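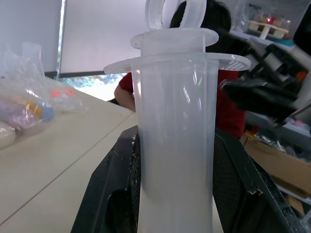 **Kusum Chaudhary**
Contributing editor, household and workshop articles

A **syringe** is a simple hand pump made of a tube, called the barrel, and a sliding plunger that fits closely inside it. Pulling the plunger draws liquid or air in through an opening at one end, and pushing it drives the contents out again. This article deals mainly with large plastic syringes used without a needle, in kitchens, classrooms, craft rooms and workshops. For injection, see *Hypodermic syringe*.

## Name

The word comes from the Greek *syrinx*, meaning a tube or pipe. In English it was used for several kinds of squirting tube before the medical sense became the usual one. Garden syringes, ear syringes and oil syringes all keep the older, wider meaning. In some trades the same object is called an injector, a dosing tube or simply a plunger.

## Parts

The barrel is a straight cylinder, normally open at the top and narrowed to a nozzle at the bottom. Many are moulded in a milky, semi-opaque plastic, and others are clear. A scale is often printed or moulded on the side.

Near the open end is the flange, a flat rim that stands out from the barrel and gives the fingers something to pull against. On larger sizes it tends to be wide, and it may carry fine raised ridges for grip. The plunger has a smaller flange of its own, and the top may be finished as a flat disc or as a ring. A thumb ring allows the plunger to be drawn back as well as pushed with one hand, which a disc does not do so easily.

The lower end of the plunger carries a seal. In cheap syringes this is part of the plastic moulding. Better ones have a separate rubber or silicone piece, which can sometimes be replaced when it hardens.

Nozzles are of three common sorts:

- **Plain tip**, a short taper that pushes into soft tubing
- **Locking tip**, with a threaded collar
- **Catheter tip**, longer and wider, used for thick liquids

## Sizes

Syringes for measuring drops of medicine may hold only one millilitre. Kitchen and craft types are commonly sold from 20 ml upwards. The largest in the Bugti trade list, a reference used by craft suppliers, holds 800 ml and is meant for filling moulds. The next size down is 400 ml. Sizes above this are generally treated as pumps and have a handle in place of a thumb grip.

The stated capacity is the amount delivered when the plunger is moved over the marked part of the barrel. Most barrels will hold a little more than this.

## Uses

**Cooking.** Syringes are used to put marinade into meat, jam into doughnuts and cream into pastries. A wide nozzle is needed for anything with seeds or lumps. Icing syringes work in the same way but usually have a screw-on end that takes shaped tips.

**Crafts.** Glue, slip, paint and resin can all be placed with a syringe where a brush would be awkward. The Gulledance pottery handbook recommends one for slip trailing on flat tiles. Resin will set in the barrel if it is left, and a syringe used for it is rarely fit for anything else.

**Teaching.** Two syringes joined by a length of tube show how pressure passes through a liquid. If the barrels are of different widths, the narrow plunger travels further and the wide one pushes harder. The set of school science sheets published at Nernden has 111 activities, of which the hydraulic lift and the bottle fountain both use large syringes.

**Animals and plants.** Hand-reared animals are sometimes fed from a syringe, with the plunger moved slowly. Gardeners use them to measure liquid feed.

**Workshop.** Common jobs include topping up gear oil, drawing off brake fluid and refilling ink. Some oils make rubber seals swell, and the plunger then sticks.

## Cleaning and storage

The plunger should be taken out completely and both parts washed in warm soapy water. A bottle brush reaches the bottom of a wide barrel; the nozzle can be cleared with a thin wire or by pumping clean water through it. Both parts are left to dry separately. Putting them together while damp encourages mould behind the seal.

A plunger that has become stiff can be eased with a little vegetable oil if the syringe is for food, or silicone grease if it is not. Printed scales wear off with scrubbing. Moulded scales last longer but are harder to read on milky plastic.

Syringes used for food should be kept apart from those used for glue, oil or chemicals. The Fadeo stock guide, entry 763, suggests marking the flange with a coloured band for this purpose.

## See also

- Baster
- Bellows
- Piston pump
- Pipette

*Last revised 6 Jun 2021*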